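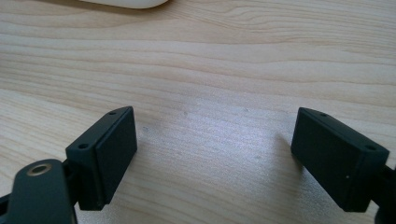 Wading birds feeding close to the public slipway at Ullitport

Posted by Roswitha Lüthi in Coastal and Estuary Wildlife

I should be grateful for guidance on the following matter. Our walking group uses the path beside the public slipway at Ullitport on most Monday mornings. Over the winter we have regularly found redshanks and dunlins feeding on the mud within a short distance of the path, particularly in the two hours after high water. When walkers pass, the birds lift, circle and settle again further out. Some members hold that this does no harm, as the birds return. Others believe that we should change our route until May. There is no sign at the site apart from one about mooring fees. Is there a recognised distance that walkers ought to keep, and does it matter at which state of the tide we pass?

Kane Rutherford

Repeated disturbance does matter, even where the birds appear to settle again. A small wader in winter must feed for much of the time that the mud is uncovered, by night as well as by day. Each flight uses energy and shortens the feeding period. In mild weather the loss may be made good. During a hard frost it may not be.

There is no single distance that holds for every species and every site. Redshanks are generally among the first to take alarm, and their call will often put up other birds nearby. The usual advice is to watch their behaviour. If birds stop feeding, raise their heads or begin to walk away, the party is already close enough and should stop or turn back.

With regard to the tide, the most sensitive period is high water itself, when the mud is covered and the birds are gathered at a roost. At Ullitport the roost is normally on the shingle below the Brosteo footbridge, and I would ask your group to avoid that stretch for two hours either side of high water. The first feeding period as the mud is uncovered is also important, as the birds will be hungry. Passing the slipway at low water is preferable, when the flocks have spread out across the flats.

Dogs should be kept on a short lead throughout. Parties should keep together and should not spread out along the upper shore.

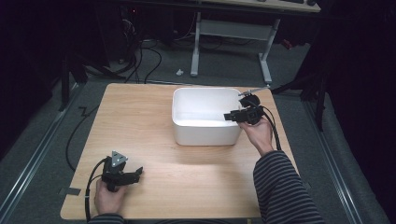 White bin on a wooden table.

Simão Sequeira

We walk there too and the birds are quite used to people. I have never seen them go far. I would not worry about it.

Silvan Kaufmann

I would add to the first reply and respectfully differ from the second. Birds that remain near people are not always at ease. They may have nowhere better to feed, and this is more likely in cold spells.

The winter count for the whole estuary recorded 2,041 dunlins and 73 redshanks on the slipway side. The redshank figure is modest, and these birds tend to keep to the same small area of mud from one winter to the next – a disturbed bird may therefore be pushed on to ground already held by others.

If the group wishes to keep its Monday walk, the inland path by way of Forsberg rejoins the shore beyond the roost and adds 730 metres. It is muddy at the lower gate but otherwise sound. Requests for a notice at the slipway should be addressed to the harbour office, with a note of the dates and states of tide at which birds were seen to fly.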